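ok I finally finished my month of learning to like black coffee, so, a thread. I have been a two-sugars-and-a-flood-of-creamer person since college and my dentist had Opinions

1/ I started in May 2023 with a bag from Halari, a tiny roaster by my bus stop. The lady there sold me the light roast and I hated it SO much. Sour! Like licking a lemon through a sock
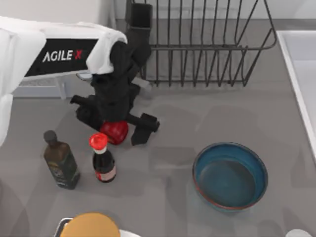 gray countertop, morning person hours

2/ week two I cut the sugar to one spoon, then half (I cried a little, it's fine). Also switched to the dark roast they call Badness, which is the best name for a coffee ever and I bought a second bag mostly for the label

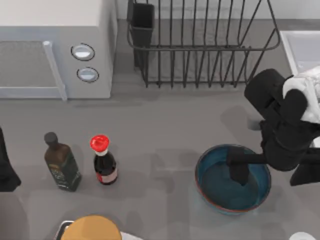

3/ THE WATER THING
everyone kept telling me to stop pouring it straight off the boil and I ignored them for days. Please just wait a minute. It went from ashtray to kind of chocolatey and I was mad about it

4/ stuff I tried that did not help: a pinch of salt, cinnamon, drinking it really fast

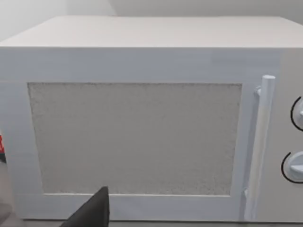
5/ by the last week I was down to six ounces, no sugar, and I'd quit making the face. Had a sip of my old order at the airport and it tasted like melted birthday cake??

6/ June plan is cold brew, so if you have a ratio you swear by, send it. I have a lot of Badness left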